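4.2 Where the Cup Goes

Our diary respondents in Stirkholm and Corkumau agreed to record every object that spent a night on a desk or table they also worked at. We expected papers. We got mugs, a bicycle bell, several generations of receipts, and in one household a cake. Of the 78 diaries returned, 16 had to be set aside because the respondent had tidied up on learning of the study, a problem the literature warned us about and which we ignored.

The remaining entries support a modest claim. People do not fill a work surface evenly. They fill it from the back, then from the side they don't write with, and they defend a patch in front of the chair long after the rest has been surrendered. We call this patch the clearing. In Corkumau the clearing was seldom larger than an open notebook, and two respondents reported working on top of the notebook as well.

Storage made less difference than its manufacturers would like. Respondents who owned trays, racks or stands put things in them for a median of 7 days, after which the tray was itself recorded as an item. Tan (the smaller of our two pilot offices, and the more argumentative) objected to this coding. We kept it.

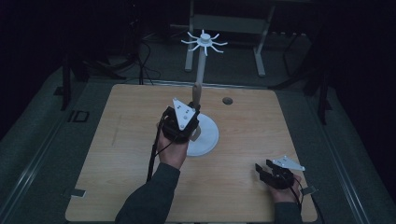
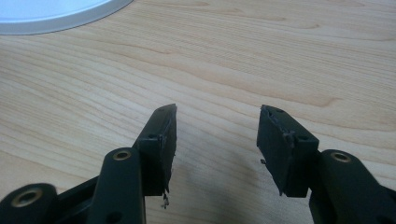
Figure 2. Wooden work surface.

Upright furniture deserves a separate word. The Nunell inventory, from which we borrowed our categories, counts an object by the area of its base, so a tall thing and a flat thing of equal width come out the same. Respondents did not see it that way. They described tall objects as "in the way" even when nothing was being done near them. The white stand in Figure 2, with its flat round base and eight arms spread at the top of a slender pole, would score under the inventory as one round base and nothing more, while the air the arms occupy goes uncharged. We therefore added a second score for reach, taken at the widest point above the surface. It raised the totals for lamps and houseplants considerably and left mugs where they were, in both senses.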